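Robots and Chores: Frequently Asked Questions

Compiled by Colette Perrin for the Sollumbridge household and small shop advice pages. Last looked over in February.

Can I buy a robot that does housework yet?

You can buy one that vacuums, and you have been able to for years. You can buy one that mows. If you mean a machine with an arm and a hand that will go around your kitchen after dinner and put things right, then no, not in the way most people mean when they write to us. There are machines for sale that claim to do it. Read the small print on any of them before you get your card out.

But I saw a video of one folding shirts.

So did I, and so did everyone who writes in. Before you believe a video, look for a few things. Is it sped up? Many are, and the note saying so tends to be small and in a corner. Is there a person off to the side with a headset or a pair of hand controls? Does it cut between shirts? And were the shirts all the same size and fabric, laid out flat to start with? A basket of mixed laundry with one sock inside out is a different job.

What about wiping a table? Surely that's easy.

It is the question I like best, as it sounds like nothing at all. You could teach a five-year-old to wipe a table, badly, in a minute. For a machine with two fingers, the job breaks up into a lot of smaller ones. It has to know where the table is and where it stops. It has to pick up a cloth, and cloth changes shape as soon as you touch it. It has to press hard enough to clean and lightly enough not to shove the table across the room.

Then it has to decide when it's finished, and that is where I get doubtful. 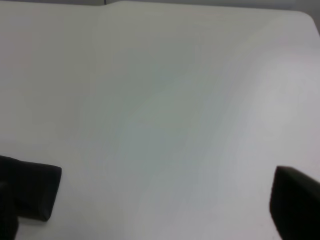

A pale surface under uneven light is hard to judge. Shading can look like a smear, and a bright reflection can hide a real one. You or I would tilt our heads, or run a palm across and feel for crumbs. A machine that relies on a camera has to work out which gray patch is light and which is yogurt, and if it guesses wrong it either scrubs a clean spot for ten minutes or leaves the yogurt. Ask any seller how their product tells the difference. I have asked several and got a clear reply from one, and that reply was "we wipe everything twice."

Twice is fine, by the way. I'd just like it on the box.

Is it any better on a shop floor?

Yes, somewhat. A workshop can be arranged to suit the machine. The same part arrives in the same tray, facing the same way, and no one leaves a coat on it. Nesma El Fassi runs a packing room in Wurnimside and tried an arm from Dotberg on her slowest line, putting jar lids into cartons. She kept a log, so I trust her more than I trust a brochure. On a good shift it placed 800 lids. On a bad one it placed 275, and most of the lost time went on a person walking over to find out why it had stopped.

She kept it, in the end, for that one task. She did not buy a second.

What does "it works" mean when a company says it?

Usually that it worked for them, in their room, on the day. Try asking instead how many times in a row it worked without anyone stepping in. Dotberg told Nesma 400, which I thought was a decent figure until she asked what had changed between one try and the next. Nothing had. Same lid, same carton, same spot on the bench.

Which chores are closest?

Moving one kind of solid object from one known place to another. Carrying a bin along a flat corridor. Sorting things that look very different from each other. Further off: anything soft, anything wet, anything see-through, anything in a drawer with other things on top of it. Making a bed is a long way off, I'd say, though I would be glad to be wrong about that one.

How much do they cost?

It depends what you count. The arm is only part of the bill. There's the mount, the software (often a monthly fee), somebody to set it up, and the hours you spend clearing a space and keeping it clear. We have stopped printing prices on this page, as they went out of date faster than we could fix them and readers were quoting the old ones at sellers.

Will it learn my house over time?

Perhaps. It's said of nearly every new model. Abbasi, one of the home machines readers ask about most, promises that it improves with use. I asked whether that meant the one in your kitchen gets better on its own, or that the company sends out an update now and then. It was the second. That may still be worth having – but it isn't what the word "learn" puts in your head.

Can I try one before I buy?

Insist on it. Have it done in your own home or shop, with your own clutter, at a time of day when the sun comes through the window. Ask for seven tries at the same chore and sit through all of them. Don't help. If the person from the company moves a cup an inch to the left, write that down too.

Are you against these machines?

People ask this quite often, and not always politely. I'm not. My hands are getting stiff and I would love something that could clear up after supper. I've seen real progress since we started this page, mostly in picking up, much less in putting down where you want it. What I'm against is paying today for what might be ready later.

Can I send in my own results?

Please do. Tell us the chore, the number of tries, how often you had to step in, and whether anything got broken. Leave out the name of the sales rep. Failures are as welcome as successes, and we get far fewer of them.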